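### 4.2 Bedroom work and the people who used to do all of it

Of the four room types in the Modville trial, the bedroom was the one staff talked about most. Housekeepers at Mirani, the serviced-flat operator that hosted us, look after family units where beds have to be cleared of books, toys and bedding before anything else can start. It is low, bent-over work, and we were keen to see what a two-armed robot could take on. 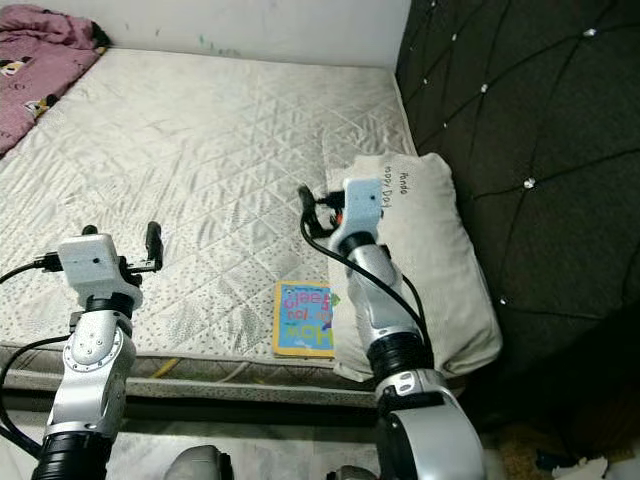
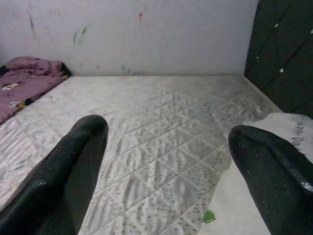 **Figure 3.** Bed clearing in a children's room, with a quilted mattress, a bunched printed cloth towards the wall and a dark tufted panel at the side. First image: both arms at the bed, with a picture book lying between them. Second image: view between the gripper fingers.

Over the trial we logged 373 bed-clearing jobs across 9 flats. What pleased us most was how quickly the housekeepers began to plan around the robot. In the first weeks they stayed in the doorway and watched. By December they were starting it in the bedroom and going straight to the kitchen, coming back only when the tablet chimed. Several told us their backs felt better at the end of a shift — a modest finding, drawn from interviews, but one we heard in every group.

The change was not all in one direction. Soft things remained hard. A blanket pushed into a corner has no fixed shape, and the robot often asked for help with one where it would have managed a book or a box by itself. Housekeepers therefore picked up a new task, which they called "answering": looking at the tablet, choosing a fold or an edge, and sending the arms back in. Some enjoyed this a great deal and became very good at it. Others found that it broke up their rhythm, and 3 asked to go back to rooms without the robot for part of the week.

Pay was a livelier subject than we had expected. Mirani's job sheets had no line for answering, so the time was booked as cleaning, and staff rightly pointed out that it is a separate skill. A new line was added halfway through the trial. We would urge anyone planning similar work to settle this before the first robot is switched on.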